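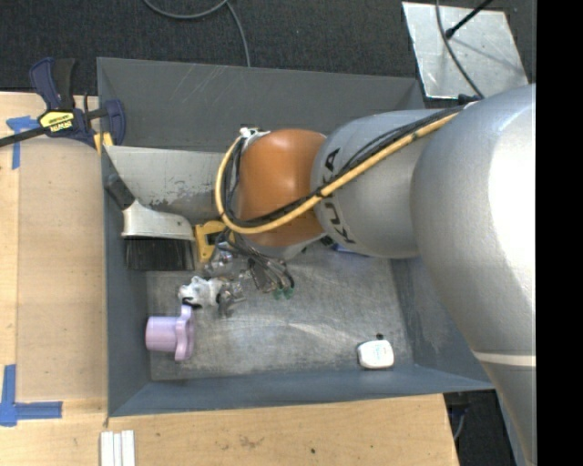 Does wood glue need a second coat on end grain?
Most joints do better with one: a thin sizing coat first, then the normal coat after 2 minutes.

Search posts Go

ditunico_fan
Disagree on the wait. I give the first coat 14 minutes so the pores fill. At 2 it's still soaking in.

Rekha Varma
At 14 minutes mine has skinned over, and the second coat sits on top of the skin. Which glue?

ditunico_fan
Brokex, the slow one. Shop is cold in September.

walden_bench
Then you're both right for your own glue. I use Ekström and stop at 5. Clamp for 30 minutes, leave it overnight before planing.

Rekha Varma
Thirty is short for a miter under load — I'd double it.

walden_bench
Picture frames, no load. 143 corners so far and two reopened, both cut badly.

ditunico_fan
Still waiting my 14. Will try a scrap pair at 5 and post the breaks.

Contact | © Walden Woodworking Board | Back to top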